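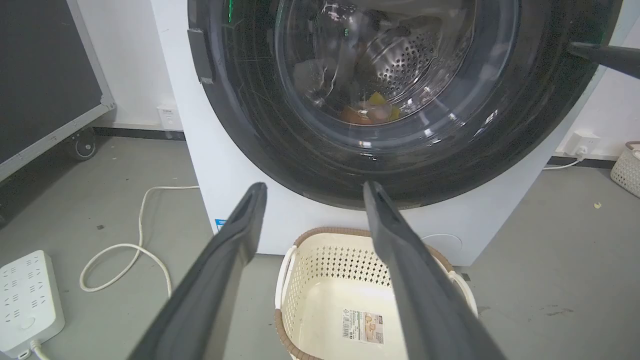

I finally watched Cilberg this week, after two different people told me to. It's a slow film about a man who comes back to a mountain town to sell his dead brother's hotel and then keeps putting it off. The whole thing runs just over 2 hours and I'd guess a third of that has no dialogue.

Rupert Tanner plays the brother who lived. I only knew him from comedies, so it took me a while to stop waiting for a joke. He's good. He spends most of the first half walking through rooms and picking things up, and you can tell which objects matter to him from how long he holds them. Burgi Frei is the cook who stayed on after the hotel closed, and she's better than he is. Her scene at the bank is the one I keep going back to. She has maybe four lines in it.

The story is told out of order, which I usually don't mind, but the jump back to the boys' childhood comes too late. By then I had already worked out what happened on the lake. My sister hadn't, and she thought that part was the best thing in the movie, so take that how you want.

What didn't work for me was the buyer. He's from a company called Vundard and he wears a gray suit and says things like "the numbers are the numbers." Everyone else in the film feels like a person. He feels like he came from another script.

The music is by Sithole, mostly piano with some kind of organ under it. I liked it a lot in the opening and less each time it came back — the same few notes over every shot of snow.

I saw it at the Rustetti, which has 200 seats. There were 12 of us. The heat was off or close to it, and I kept my coat on, which suited the movie fine. They're only showing it through the end of the month.

If you liked the director's first film, the one with the ferry, you'll probably like this one too. I'd put it a little below that. The last shot is of the hotel sign being switched on, and I'm still not sure who was supposed to have done it.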